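Clothes swap moves to the Prendley Hall

The January swap brought in 147 items, which is more than the side room at Onisness Road could hold, so from this month we are in the main hall at Prendley. The entrance is the one by the bike racks. The front doors stay locked unless there is a wedding on.

How it works has not changed. Bring up to 8 things, hand them in at the first table and take a token for each one. Tokens can be spent on the day or kept for next time. Please don't bring underwear, swimwear or single shoes - we had all of them in January. Coats count as two tokens both ways. School uniform is free and always has been, with or without something to hand in.

Everything should be washed and have its buttons on. Small repairs are fine if they are tidy. Ironing is not needed. Clothes that arrive creased go on the rails creased and seem to find a home just as quickly.

Work clothes were the surprise last time. Tunics, tabards and plain trousers went within the first hour, and several people asked for more. If you have changed jobs and still have the old kit in a drawer, we would be glad of it, provided your employer doesn't want it back. Please unpick any badges or name tapes first. A seam ripper is on the mending table if you would like to do it there.

The mending table will be run as before, with two sewing machines and a box of zips given by Yazıcı Alterations. They have also offered to shorten trousers at a reduced price for anyone who brings in a pair from the swap. Ask at their counter and mention the newsletter.

Whatever is left at the end goes to the Prirkberg shop, apart from children's coats, which we keep back for the autumn. We are short of hangers again, the wire sort or the plastic sort, and would also like a full-length mirror if one is going spare.

Doors open at 10.30 and we pack up at 1. Tea is 50p. Parking at the hall is limited to 19 spaces, and the number 3 bus stops outside.
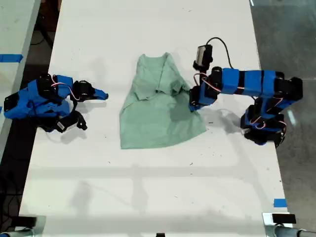
Posted by the Swap Team, 17 February 2019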